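Altville Makers Board > Software and Simulators > Dullel Tabletop Pack, is it worth the money?

Started by bresach_bench

Good evening to all. I promised in the other thread that I would write about the Dullel Tabletop Pack after I had used it properly, so now I do it. Please excuse my English, it is my third language and I write slowly.

For those who did not follow: the pack is a set of ready tabletop scenes for training pick and push tasks in simulation. You pay once, 106 euros for a single seat, and you receive the scenes, a small library of simple objects, the lighting presets and a script which changes all of this at random between episodes. There is also a monthly service where they render the data for you, but I did not try it. I have only my own computer, and I wanted to see what it can do.

The installation took me one evening. The manual is short but correct. One path in the settings file must be changed by hand, and this is written only on the last page, so read the last page first.

What I like most is the tables. In my old simulator the table was a flat grey plane, and my policy learned on grey and then became lost on the real desk. In this pack the wood has strong dark grain, and the light leaves a pale glare on it. For my work I took the plain yellow block and the wooden table, and I let the script move the light and the camera. 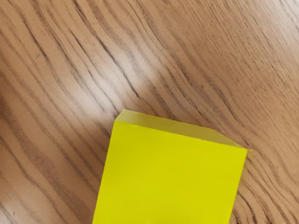 I made 984 episodes in this way, at night, while the computer had nothing else to do. Then I trained the same small network that I used before, with no other change. On the real desk, with a real yellow block, I made 50 attempts with each version. The old one succeeded in 19. The new one succeeded in 37. I know that this is not science, but for me it is a clear difference.

Now what I do not like. The camera presets go too close. In many episodes the block goes out of the view at the bottom, and then the network sees only one part of it. I had to write my own limits. Also the block material is a little bit transparent at the edges, and my real one is painted wood. I did not find in the manual how to change this.

My opinion: good for a hobby person, if you have patience.

---

shaikh_fan_no2

Thank you for the long report. About the transparent edges, look in the objects folder, there is a materials file. Set "transmission" to 0 and it becomes a normal solid colour. I had the same question and support answered me after two days.

---

lathe_and_coffee

106 euros for wood textures and a random number script. Sorry, but you can get free textures in five minutes and write the rest in a weekend. I did it for my sorting bin project and it works fine. I don't see what the pack adds.

---

bresach_bench

@shaikh_fan_no2 – many thanks, I found the file and it works. The edges are solid now. I will make a new set this week.

@lathe_and_coffee – you are right that it is possible. I tried it last winter. My weekend became five weeks, and the shadows were always wrong. Perhaps you are faster than me. I paid for the time.

---

lathe_and_coffee

Fair enough. My shadows are also wrong, I just never cared.

---

pushrod

I don't agree about the close camera being a fault. If your real camera is on the wrist, the object leaves the view all the time during the approach. A policy that has only seen the whole block in the middle will panic at the last few centimetres. I would keep at least part of those episodes. What is your real set-up?

---

bresach_bench

My camera is on a fixed stand, above the desk and at an angle. So for me the half block is not very useful. But I understand your point, and for a wrist camera it can be the opposite. I should have written this in the first post.

---

pushrod

Then yes, limit it. Still, I would leave ten per cent in. Stands get knocked.

---

kettle_drum

Does anybody use the monthly service? I am looking at the Shaikh plan, the one for 90 a month. My graphics card is old and I don't want to buy a new one for a single project.

---

shaikh_fan_no2

I had it for two months, hence my name here. The renders are clean and they arrive the next morning. The weak side is that you choose from their list and cannot send your own objects, at least in December when I stopped. For blocks and cups it is enough. For anything with a hinge, forget it.

---

lathe_and_coffee

90 a month and you can't send your own parts? Two months of that is half a used graphics card.

---

kettle_drum

Where do you buy your cards? Anyway, I need a hinge, so it is decided. I will try the pack on the old machine and report how slow it is.

---

bresach_bench

Please do. Mine needed around 40 seconds for one episode, with the shadows on high. On medium it was nearly twice as fast, and I could not see a difference in the result, so begin with medium.

Small addition for everybody: the licence is for one computer, but you can move it. You must first release it on the old one, in the menu under Account. I forgot, and I had to write to them.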